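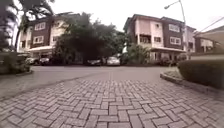 **Rutherford Close** is a residential street of townhouses in Jorovport. It has 31 units, built by the firm Prulis and facing each other across a shared lane.

## Paving

The lane is laid with rectangular concrete blocks in a herringbone pattern – a bond often chosen where cars turn and brake. 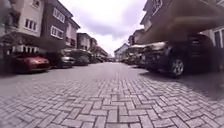
Single blocks can be lifted and put back when a pipe needs repair. The blocks were supplied by Drondero.

## Houses and parking

Most units have three floors, and residents park in front of their own doors.
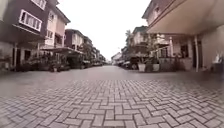

The houses were sold with a short list of exterior colors. Later owners were free to repaint, and the street is no longer uniform. A dark brown upper story stands next to a pink and cream house, with a dark maroon one farther along. Potted plants and shrubs grow by the carport.

## Upkeep

Leaves are swept from the lane each September.

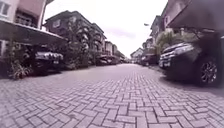 Donnie Tosh has written that the joints need fresh sand every 2 years and that weeds come up first along the edges.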